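Section 4: Setting Up the Tray Service

This section explains how to lay individual trays for meals and hot drinks at Fernusstead. It applies to all serving tables on the ground floor and should be read together with Section 3 (Cleaning and Storage of Crockery). The arrangement is the same at breakfast, midday and supper unless the kitchen has issued a separate instruction for the day.

4.1 Before you begin

Wash and dry your hands, and put on a clean apron. Check that the serving table is clear, dry and level. If the table top is made of wood, wipe it along the grain with a well-wrung cloth and allow it to dry fully before placing anything on it.

For each tray you will need:

One rectangular tray with raised sides (Dreltier pattern)
One round plate
One bowl
One mug
One paper napkin
Cutlery as listed on the menu card

The stock cupboard holds 152 plates and the same number of bowls. Items taken from the cupboard should be entered on the sheet inside the door. The key is held at the Llorente desk and must be returned there before the end of the shift.

CAUTION: Do not use any plate, bowl or mug that is chipped or cracked, even if the damage is only on the underside. Wrap the item in newspaper and place it in the marked bin.

4.2 Laying the tray

1. Place the tray flat on the table, with one long side facing you. No part of the tray should hang over the edge of the table.

2. Set the plate in the tray. It must lie flat on the base and must not ride up on the walls.

3. Place the bowl on the plate. A position slightly behind the middle is preferred, as this leaves room at the front for bread or a spoon.

4. Stand the mug on the table, beyond the far wall of the tray. Turn the handle to the left or to the right according to the menu card. Mugs are kept off the tray until it is ready to be carried.

5. Check the setting from the front. The plate should show on both sides of the bowl.

Note: Where the menu card shows a cold dish only, the bowl is left out and the plate is moved to the middle of the tray.

The finished setting has the bowl on its plate inside the tray, and the mug behind on the table top. Dark bowls are paired with white plates so that the rim of the plate can be seen clearly by guests with poor eyesight. Mugs may be of any colour from the current range, including the pale orange. 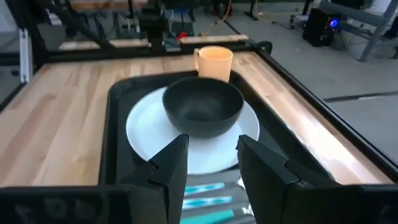

Can the bowl be filled before it is placed on the plate?
Fill it only once it is standing on the plate and the tray is steady. Moving a full bowl by hand increases the risk of spills and scalds, and any drips will collect under the foot of the bowl, where they make it slide.

4.3 Filling and carrying

1. Ladle soup or porridge to a level two fingers below the rim. The standard portion is one ladle.

2. Wipe any splashes from the plate before the tray leaves the table.

3. Pour hot drinks last. Leave a clear space at the top of the mug.

4. Transfer the mug to the front corner of the tray on the handle side, then lift the tray with both hands, keeping it level.

CAUTION: The weight of a loaded tray must not exceed 1250 g. If extra items have been ordered, use a second tray – do not stack bowls.

Note: No more than 16 trays may be laid at one time on the long table.

4.4 Clearing away

Empty the mug and bowl before lifting the tray from the guest's table. Scrape the plate, stack like with like, and carry crockery to the wash area in the Brelent crates. Trays are washed separately, by hand, and stored upright in the rack. Wooden table tops are wiped down after every meal and oiled each June.

Revised Thu 12 December. Earlier copies of this section should be removed from the folder.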